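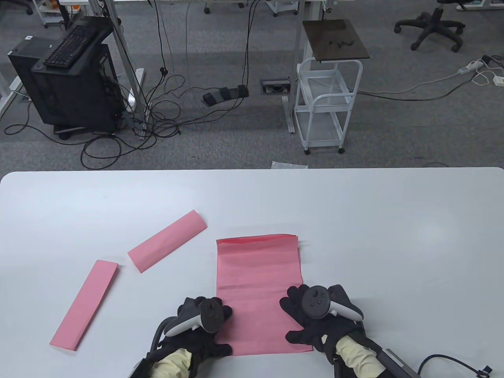
Folding the Pink Paper: Frequently Asked Questions

Last updated Sun 10 November

57 shares | 89 comments

What are we making?

Strips. Long, narrow, folded pink strips, which Oi-ling Cheng's group in Whitcombe then turns into the garland that goes up along Skesbridge high street. We need 2,000 of them. If you were hoping for cranes, there is an origami club in Fustanville and I hear they have cookies.

How do I fold one?

Lay a sheet flat with a short side toward you. Bring the long left side over to the long right side and press down the crease with your fingertips. Do the same again, left to right. You now have a strip a quarter as wide as the sheet and exactly as long, and you have learned everything we know.

Does it have to be perfect?

No. The garland hangs well above head height and moves in the wind. Anahera Grimshaw once spent an evening refolding everybody's ends with a ruler, and from the sidewalk you could not tell hers from the ones my nephew did during a cartoon. Aim for straight-ish. If the strip looks like a strip to a stranger, it's a strip.

My sheet already has a line across it. Is it ruined?

It is not. The paper comes from Traltine folded into packs, so a lot of sheets have a faint line running the short way. Ignore it. Please don't use it as a guide, though. We had a run of short fat strips in August that way, and Oi-ling was very polite about them, at length.

The edge keeps curling up at me.

Yes, it does that. Flatten it with your palm before the first fold, or fold with the curl facing down. Taping the sheet to the table works too, right up to the moment you want it back.

Can I use a bone folder, an iron, a rolling pin?

A bone folder makes a crease so sharp that the paper can split along it when the garland is strung. We've had one person bring an iron and we would like to leave it at one. Fingers are fine.

Where do I put the finished ones?
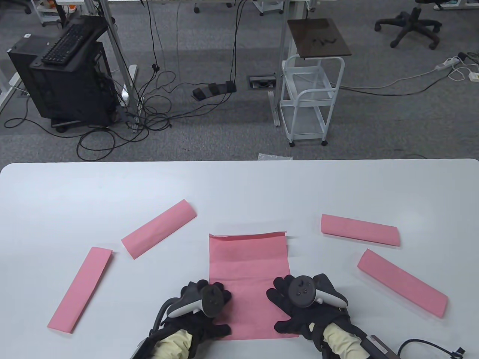

Stacking is where most people go wrong. A tall pile of folded strips slowly opens itself like an accordion and then leaves by the side of the table. While you work, keep the sheet you're folding straight in front of you and lay the strips out on both sides of it, a couple to the left and a couple to the right. They can point whichever way they like. When you run out of room, gather them up, tap the ends level and put them in one of the shoeboxes, lying on their sides.

Should I crease the rounded ends flat?

Leave them. A strip that puffs a little at the end catches the light better, or so says Wiremu McPhee, who put up the last garland and had a good long look at it from the ladder.

Why pink?

Because Clem Stubbs ordered it. The form said "assorted." There was one box left to tick and Clem ticked it, and now we own 2,666 sheets of a color the catalog calls Rose and everyone else calls salmon. We've grown fond of it. Suggestions for next year may be written down and handed to Clem, who will be thrilled.

2,666 sheets for 2,000 strips? What about the rest?

You have not seen us fold.

Can I take some home to do?

Please do. Sign the sheet by the door so we know how much is out. Bring back the strips and any leftover paper, including the sheets you had second thoughts about, as Shahram Taheri cuts those down for the school.

I folded mine right to left. Does that matter?

Only if you tell Anahera.

Can I bring kids?

Yes, and they're often quicker than you are. Juice stays on the windowsill. Pink paper that has met grape juice is no longer any color in the catalog.

Do I need to stay for the whole evening?

Come when you can and go when your thumbs give out. Doors open at six, and tea is made by whoever complains first that there isn't any.

Share this page | 89 comments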